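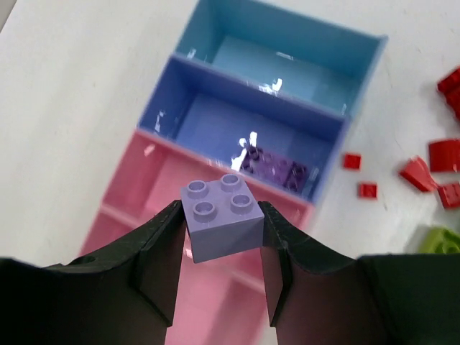 Gripper view of a lavender brick held over the pink bin

Murau Sorting Bench: two-arm kit for school robotics clubs

The Murau bench is the one our club has taught on for the past two seasons, and we like it so much that we now build the top, the front panel and the block set for other schools. It's a tabletop sorting task for two small arms, a tray of coloured bins and a big mixed pile of building blocks. Students from Grade 7 up can have an arm moving in their first session, and the Grade 12s still haven't run out of things to try.

Laurinda Moreira drew the first version for our after-school group at Sallau. She wanted a job that looks dead simple (pick up a brick, put it in a bin) and then keeps getting harder the longer you look at it. Studs, curves, wedges and flat little tiles all ask for a different grip. Chunky 2x2 bricks are the friendly ones, so start there!

What the arms do

Each arm stands at the front of the bench and reaches over the table to the tray at the back. They can be run one at a time or together. Most of our teams begin with one arm parked, get a tidy pick and release, and then wake up the second one and discover that both of them want the same patch of table. Sorting out who goes first is where the good arguments happen. One of our Grade 9 pairs solved it with a simple flag in the code, another drew a line down the middle of the table in their program and never let either arm cross it. Both passed.
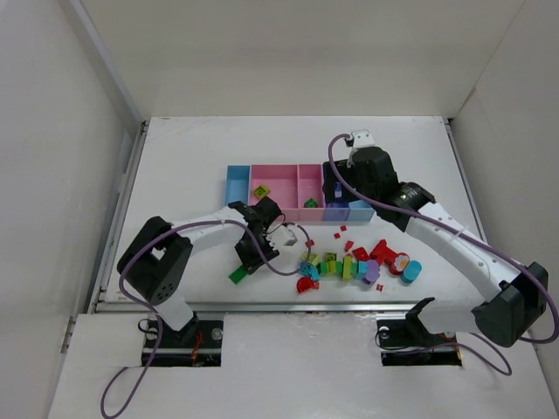
Wrist cameras are supported on both arms, and the sample code shows how to read them. Hawi Demissie rewrote the colour routine last October after a run of trouble with glare off the shiny bins, and it's much happier under classroom lights now. If your room has strong overheads, have students plot the readings before they set any thresholds. It makes a terrific first data lesson, and the messy graphs are half the fun.

Walls on three sides keep runaway blocks on the bench and give the fixed camera a plain background. The front panel has a cutout for each base. Leave plenty of slack in the cables at the elbow, more than you think, and check it again at full reach.

What comes with it
Bench top with side and back walls
Front panel with two cutouts
Multi-compartment sorting tray in light blue, periwinkle, pink and lavender
Mixed block set
Gripper fingers, black, one spare pair per arm
Rocha control board and power supply
Workbook with 18 activities, printed and PDF

Arms are sold separately, as many schools already own a pair. Write to us before ordering if yours are an older model and we'll check the bolt pattern for you.

The block challenge

Activity 6 is the favourite by a mile. Teams stick two pieces together, a 2x2 on top of a curved brick for instance, and have to get the whole assembly to the tray in one go. Squeeze too lightly and it slips, come in crooked and the top brick pops off. Belmiro Bettencourt's team logged 189 attempts over one term and wrote up every miss, and their notes are now printed at the back of the workbook, spelling mistakes and all.
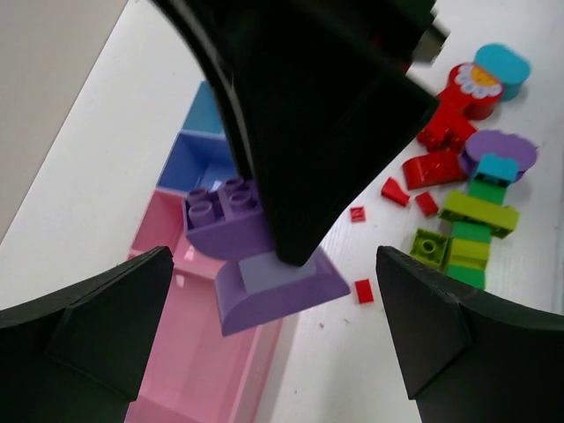
Stacked purple pieces above the tray, as seen from the wrist

For club nights we score by colour match, with a bonus for anything carried as an assembly and a penalty for each block nudged off the table. Rosário Neves keeps the score sheet on the Gestport page, where you can download a blank copy and change the points to suit your group. Some clubs drop the penalty altogether for their younger kids.

Price and ordering

The bench kit is $1,246 including the workbook, plus freight. Extra block sets and trays can be added to any order. We build in small batches between classes, so please allow a few weeks, longer over the holidays.

Schools near Sallau are welcome to come and try a bench before buying. Martim Calado looks after visits and can set up a session for your students at the same time. Bring a laptop and closed shoes.

Page updated February 20, 2020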